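Pustus Gray Storage Bin Review: A Lot of Talk for a Box

Pustus wants you to believe that the bin is the part of your storage setup you've been getting wrong. The product page goes on for several screens about "guided access" and "active walls." What arrives is a gray rectangular bin with sloped sides. I've been using two of them since September, one for toys and odd bits from the playroom and one in the garage, and I'm still waiting for the walls to do something.

I bought the set of 20, because that's how the discount works. The set costs $210, and there's no smaller pack unless you want to pay nearly double per bin. Pustus will also sell you the full Flodavari shelving system to go with them for $1,299, which I did not buy and can't imagine buying.

Let's start with the slope. The claim is that small things slide toward the middle where you can reach them. With a handful of items in the bin, sure, everything is easy to get at, but that's true of any bin with a handful of items in it. Fill it up and the slope just costs you floor space. Blocks that would sit flat against a straight wall end up tilted, and you lose a row on each side. My old Tisar bins take up the same shelf space and hold noticeably more. 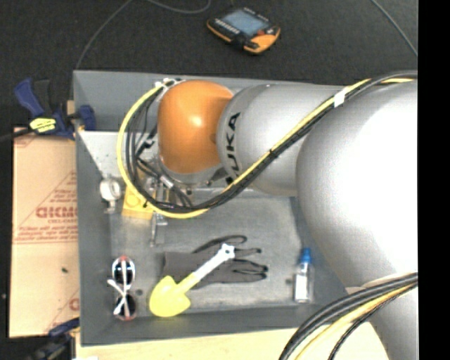 The floor is my bigger complaint. Pustus calls the finish "scratch-shy," whatever that means. Mine had marks within 48 hours, and all I'd put in there was a few hard toys and a tape measure. Light scratches show up pale against the gray, and they don't wipe off. I tried dish soap, then baking soda, then gave up. If the bin lives in a garage, who cares. If you were planning to keep it on an open shelf in the living room, think about a darker or more textured brand.

Now the good parts, and there are a few. It's stiff. I've carried a full one up the basement stairs by the rim and it didn't flex much. The color is dull in a useful way, so anything yellow or white stands out and you can find a small piece without dumping the whole thing on the rug. Cleaning out crumbs and dust is easy too, as the sloped sides don't trap dirt the way a square corner does.

I can't say much for the lids, which are sold separately and were out of stock both times I checked. Alcantara makes a flat one that more or less fits, with a small gap on the short side.

Would I buy them again? At half the price, maybe, and in a pack of four. For now the other 18 are stacked in the garage.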